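Castov 453 Torque Screwdriver - Bench Review
Kaan Akyol
Posted 12/28/23

The Castov 453 is a preset-style adjustable torque screwdriver for small machine screws. It takes standard quarter-inch hex bits, sets by a locking collar at the base of the handle, and slips with a click when the set torque is reached. I bought mine at retail in October and have used it on enclosure lids, terminal covers, bracket hardware and a lot of M3 and M4 fasteners into aluminum and plastic.

Adjustment first. The collar pulls back against a spring, turns, and drops into a detent. The detents are positive and I have not had one move during use. The scale is laser marked on a flat window and is readable under a bench lamp, less so in overhead light, where the window picks up glare. Zero backlash on my unit is good. The older Nakpan driver I was using before has a threaded collar with no lock, and it drifts down over a long session. I do not miss it.

Repeatability was checked on a Sestar bench tester, 5 readings at each setting, clockwise only. The spread at mid-scale was tighter than the tester's own stated tolerance, so I can't say much more than that it is adequate. At the bottom of the scale the readings were less consistent and ran high. If most of your work is M2 into plastic bosses, buy the smaller model in the range and stay off the low end of this one. The top of the scale was fine, but reaching it by hand takes a firm grip and the handle diameter is a little small for it. 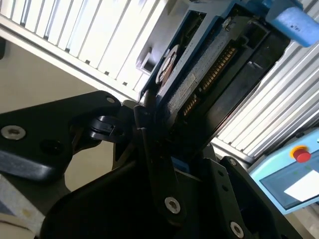
Does the clutch need to be backed off before storage?
Set it to the lowest mark on the scale and leave it there. The spring takes a set if it sits compressed for weeks, and the error shows up mainly in the lower third of the range.

The bit holder is magnetic with a ball detent. Retention is strong enough that long bits do not pull out of a recessed hole, and there is slight radial play, which matters only with the longest bits. Countersunk screws are the harder case for any driver of this type. Head friction in the countersink uses up a good part of the applied torque, and a value copied from a pan head table will leave the joint loose. The leaflet in the box ignores this. I set countersunk hardware by test on a scrap piece and write the number on the job sheet.

Handle material is a hard two-part plastic with rubber inserts. It wipes clean with isopropyl and the inserts have not lifted. The end cap spins freely, which helps with run-down, although the bearing in it is dry and has started to squeak - a drop of light oil fixed that for a few weeks. The click is audible in a quiet room. With a compressor running you go by feel, and the feel is distinct.

Calibration: the certificate supplied was dated and serialized. Castov recommends a check every 2,000 cycles, a short interval for production use and a generous one for a repair bench. I had mine rechecked by Mudetley after the first stretch of work and it came back within limits with no adjustment.

Two complaints. The case is foam lined with no space for bits, so they end up in a bag. The hex key for the calibration screw is an odd size and is not included.

Rating: 4 out of 5. Recommended for M3 to M5 work. I would look elsewhere for anything smaller.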